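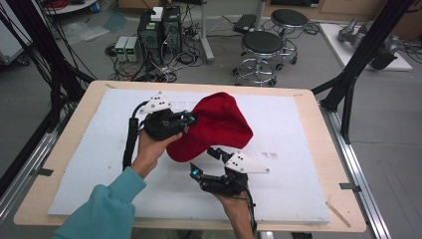

Photograph: Nizar Sfeir / Wesari Help Exchange

Search the Exchange Enter a word or phrase Go

Home Browse topics Clothing and household Unanswered Members Sign in

Folding and storing ribbed knitted hats between seasons

Posted in Clothing and household by Zaltmont Winter Clothing Loan

Our service lends winter clothing to families from October until the end of March. The knitted hats are returned to us during April, washed, and put into storage until August, when they are checked and made ready for the following season. We hold 800 hats at present. Most are plain ribbed beanies with a folded brim, in dark red, navy or grey, and they are made of either wool or acrylic.

Our written procedure states that each hat should be "folded flat and boxed". It does not state how. In practice, members of staff have adopted different methods. Certain colleagues fold the hat in half from side to side, while others turn the crown down into the brim so that the hat forms a small parcel. A number of hats came out of storage last August with a hard crease across the front, and several brims had lost their shape and no longer sat evenly.

We should be grateful for advice on the following matters. Should the brim be left turned up or unrolled before folding? Is one fold preferable to two? May the hats be stacked, and if so, to what height? The boxes are of the ordinary lidded kind and are kept on open shelving in a dry room.

Prenitz Costume Store

The brim should be unrolled before storage. A turned brim places four layers of knitted fabric in one position, and the outer layer remains under strain for as long as it is folded. We have followed this practice with our own hats for many years and have seldom had to reshape one.

The method we give to new staff is as follows. Place the hat on a clean, pale, flat surface, on which any loose fibres or marks will be easily noticed. Unroll the brim and smooth the hat from the crown towards the opening, following the direction of the ribs. Do not pull it sideways. Ribbed fabric is made to stretch across its width, and it is at this stage that much of the unevenness is introduced. Lift the lower edge with both hands, holding it at two points well apart, and bring it up to meet the crown. One fold is sufficient for an adult hat. Children's sizes may be left unfolded.

If a soft fabric slumps to one side while it is being lifted, it should be put down and smoothed again before the fold is completed. Pressing a lopsided fold into place will fix the crease where it is not wanted.

Stacks should be kept low. We place a sheet of acid-free tissue between layers and turn alternate hats so that the folded edges do not all lie on the same side. Wool and acrylic should be boxed separately, and the wool boxes inspected for moth at least once during the summer.

Kneževič

We just roll ours and put them in a drawer. No complaints received.

Nizar Sfeir

I would support the greater part of the guidance from Prenitz, with one reservation concerning tissue. For a loan service the cost and labour may not be justified, and a clean cotton cloth laid between layers is adequate and can be washed.

With regard to existing creases, the hat should be dampened lightly, laid flat without its fold and left to dry away from direct heat. An iron should not be applied to ribbing. Acrylic in particular will flatten permanently. Where a brim has become uneven, it may be eased back by hand while damp and then left undisturbed overnight. In my experience, 2 attempts are sometimes required, and a hat which has not recovered by then is unlikely to do so.

It would also be advisable to amend the wording of the procedure. "Brim unrolled, one fold, crown to opening" could be printed inside the lid of each box, where the person packing it will see it.

Thread reference 2613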